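Keeping a dirt field playable when all you own is a rake

Our field is dirt. It was grass once, according to Elango Ramasamy, who is the only one of us old enough to make the claim unchallenged. These are the tips I keep repeating to whoever has the shed key, written down so I can stop repeating them.

Start with the ruts. Everybody wants to start with the goals, but a nice straight post does nothing for your ankle. Walk the whole field before you unload a single tool and look for anything curved and shallow, then scratch a line across each end with your heel. You'll lose sight of half of them once you're bent over a rake. 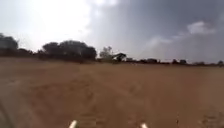

Ruts and tracks on the open dirt. Look low, from one end.

Never shovel dirt into a rut. I did that for 3 seasons and built myself a fine collection of speed bumps. Break up the shoulders with the back of a stiff rake, pull them inward from both sides, then tread it down with flat shoes. If the ground is hard, sprinkle it the evening before. Sprinkle, I said. Mud is a different hobby.

Now you may look at the goals. Put a hand on each post and push. A post that moves gets dug out and reset, and nobody swings on it in the meantime, including grown men named Valentin. Clear the base too, right down to bare ground, and rake well past it on both sides. Goalkeepers dive without checking first.

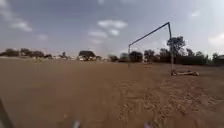
Goal without a net. The ground at the foot of the near post is next on the list.

Leaves and clods go in a bucket. Do not rake them into a tidy heap behind the goal line and call it done – the wind has other plans for your heap.

For washboard ripples, a rake is hopeless. It rides along the tops and makes them prettier. Use a drag: an old length of chain-link fence, a plank wired to the front and something heavy on top. Pull it across the ripples at an angle, then go back the other way. Ours has a cinder block on it and weighs more every year. 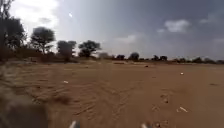

Litter comes before the drag, always. Anything you bury today will be back by October, in smaller pieces and in a worse mood. Wear gloves, take two buckets, and keep stones apart from trash so the stones can go into the soft spot by the gate.

Last of all, ask people to park outside. You can drag the place flat by breakfast and have fresh tire marks before the coffee's gone. We laid a row of fat logs along the open side, and I recommend it to anyone whose friends own trucks.
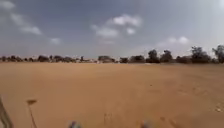
Candela Benítez: We tried logs and people just moved them. Half-buried tires worked better for us, set close enough that a car can't squeeze through but a wheelbarrow can. Also, drag in a spiral from the outside in, or you'll end up with a ridge down both sidelines where you keep turning around. Took us two years to figure out where ours was coming from.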